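Notes on Household Order: The Sink

Regular readers will recall that the kitchen at Brusden was last reviewed in June. The present entry concerns the sink and the counter behind it, which together receive about 30 minutes of attention each evening.

Plates are stored upright in the dark wire rack against the back wall, under the white cabinet with the towel bar. The light green plate is kept in regular use — it is the last of a set purchased at Curkgate.

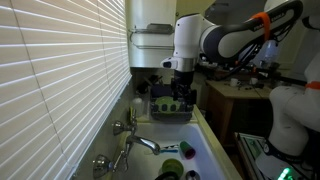
Metalware

Steel vessels are washed separately, after the plates. A rounded shape requires particular care at the rim and at the base of the handle, and the basin should be clear beforehand to protect the enamel.
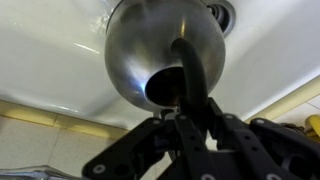 Posted by Róisín Ó Dubhghaill | 2022-09-17 | Filed under: Kitchen

Correspondence regarding the previous entry has been received and will be answered in turn. The shelf liner is from Gilmartin.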